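# Die Zwiebel ist nach drei Minuten nicht glasig

Im Dezember habe ich beschlossen, kochen zu lernen, und zwar aus Büchern. Im Regal standen 21 davon, die meisten Geschenke von Menschen, die mich einmal hatten essen sehen. Aufgeschlagen war bis dahin eines, wegen der Eierkochzeiten.

Ich fing mit Linsensuppe an. »Zubereitung: 29 Minuten«, versprach der Verlag Noser auf Seite 241, und ich bewundere bis heute die Präzision. Als die halbe Stunde um war, hatte ich eine Möhre geschält und suchte den Kreuzkümmel.
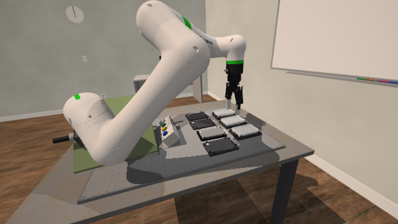 Kochbuchzeit beginnt offenbar erst, wenn alles gewürfelt in Schälchen steht. Wer die Schälchen füllt und wer sie nachher abwäscht, verschweigt das Rezept vornehm. Bei mir sind das zwei weitere Abende.

Dann die Mengen. Eine »Handvoll« Petersilie, gut, aber wessen Hand? Ein »Schuss« Essig aus einer vollen Flasche hat mit einem Schuss aus einer fast leeren wenig gemein. Meine Gurken könnten davon erzählen. 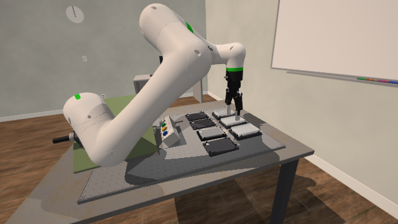

Irgendwann kam der Kurs. Die Kochschule Kelasex in Sostley nahm mich für den Abend »Currys ohne Angst« auf, und die Angst war tatsächlich weg, solange jemand neben mir stand und die Herdplatte herunterdrehte. Zu Hause röstete ich die Paste von Sangkhawat nach Gefühl. Mein Gefühl mag es dunkel.
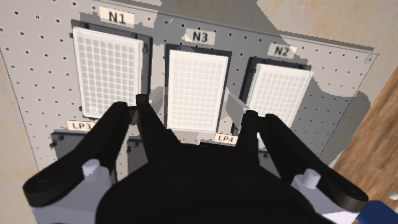 Seither schreibe ich in die Bücher hinein, mit Kugelschreiber, was früher bei uns als Vandalismus galt. »Lüge« steht neben der Zwiebel, »doppelt so viel Knoblauch« neben fast allem. Beim Risotto steht »Telefon vorher ausmachen«.

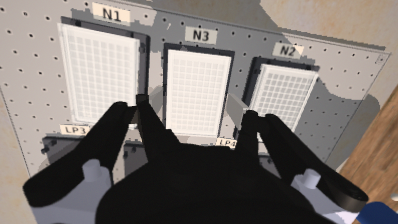

Inzwischen kann ich sechs Gerichte, sieben, wenn man Rührei zählt. Die Linsensuppe dauert jetzt roughly gerechnet eine Stunde, mit Kreuzkümmel, den ich vorher hinstelle. Als Nächstes wäre Hefeteig dran. Im Buch steht, er brauche vor allem Ruhe.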